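**Stondinville Tenants' Group Questions "90-Day Freshness" Claims on Household Cleaners**

STONDINVILLE – The Drimness Renters' League today asked sellers of scented household cleaners to show their work. Labels promising up to 90 days of freshness are now common in local stores, and the League doubts many of them would hold up in a real kitchen.

"We wrote to 10 sellers and got seven replies," said Lavanya Nadar, who led the review. "Most of those were coupons."

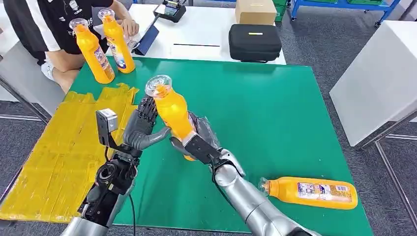 Did any seller share its test results?

One did – Prarkov Home Supply sent a 26-page report, and its tests were run in a sealed closet.

Parvathi D'Souza of the Venkataraman Consumer Desk, which read the report for the League, was not impressed. "A closet with the door shut tells me very little about a room where people fry onions," she said.

The League wants test conditions printed on the back label by January. It has not been told whether any seller plans to do so.

Copies of the review are available at the League's Stondinville office.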